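Girth fit after the winter lay-off

Dundorano came back into work in April having lost condition along the back and gained it everywhere else. The saddle had been reflocked by Theresia Hämmerli, but the girth had not been looked at, and it was pinching behind the left elbow. He weighed 513 kg on the yard's weighbridge.

I did up the girth two holes looser, walked him for ten minutes and checked again. The rub was still there, so length was not the cause.
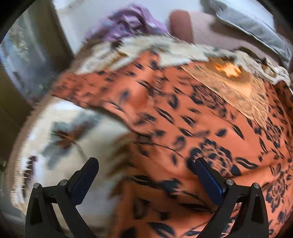

A straight girth on a horse with a forward girth groove will creep towards the elbow, whatever the tension. What helped was a shaped one, narrower behind the legs. I wash the old numnahs before each trial fitting, and a heap of patterned fabric is easier to sort by thickness than by colour – thick ones go back in the trunk, as they alter the fit.

Babita Joshi has lent me her Plesico to try next. Penry goes in his old one.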